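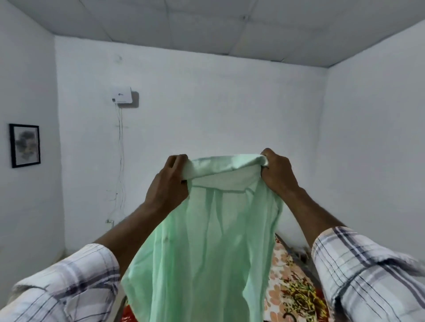

What is in the Bimbridge Mending Words collection?
It is a list of 3,059 short entries, each one a word or saying that people in and near Bimbridge use when they talk about sewing, washing, ironing and putting clothes away, with a plain meaning next to it and a note of where it was heard.

How it came together
I began writing these down at my aunt's kitchen table in Juhl, on the backs of envelopes mostly, and it grew from there. Kenneth Sebastian very kindly typed up the first 584 entries and sorted out my spelling, which was a bigger job than either of us had bargained for. The rest came from letters, long telephone calls and one lovely wet afternoon in Seltia when the kettle was hardly off.

What you will find in the files
words.csv - the main list, one entry to a line. The columns are word, meaning, place, and heard_from (an age band, never a name).
sayings.csv - 528 longer phrases, kept apart as the commas made such a mess of the main file.
notes.txt - my ramblings on words I couldn't settle, including the three rival meanings of "fudgel".

Please do bear in mind
Juhl has far more entries than Seltia, simply from my having more relatives there. Older speakers are heavily represented too. Where two people disagreed on a meaning I have kept both, so you will meet some words twice. Spellings are my best guess from the sound.

Using it
You are welcome to use the list for teaching, talks, quizzes or your own pleasure, and a mention of Bimbridge would be nice. The files open in any spreadsheet, though Furkico users should choose UTF-8 or the accents go funny.

Last tidied 10 Apr 2020. The Seltia letters still waiting in the box should go in during May.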